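Unit 3 — Chores, Sorting and Assembly: What Machines Can Do Now

Reading: Galindo course pack, section 2. Notes revised July 11, 2026.

The question for this unit is narrow. Given an ordinary chore in a home or a small shop, can a machine finish it without a person stepping in? Folding towels, loading a dishwasher and kitting parts are all called "pick and place" in sales material, but they fail in different ways.

Toy bricks are a common bench task. They are rigid, cheap and made to close tolerances, so errors in the result can be blamed on the machine. Picking is the easier half. A brick on a bare table can be gripped slightly off center and still be carried.

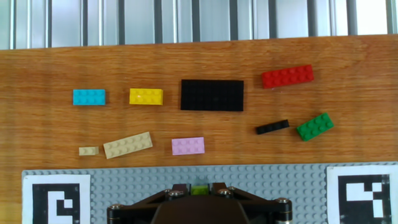
Pressing one part onto another is harder. A small error in angle at the grasp becomes an error at the studs, and the part rides up on an edge instead of seating. Thin plates add a second problem — the fingers have little height to hold and may touch the table first.

Terms to know: grasp pose, insertion force, compliance, recovery.

Recovery is where most household claims fall short. In the Brendum exercise you will work with a log of 2,000 attempts. Score each one twice, first by whether the part was lifted and then by whether the job was finished with no help. Report the two rates separately.

For the next session, choose one chore from the Mutia list and write down the step at which a dropped or tilted part would stop the work. Two pages at most.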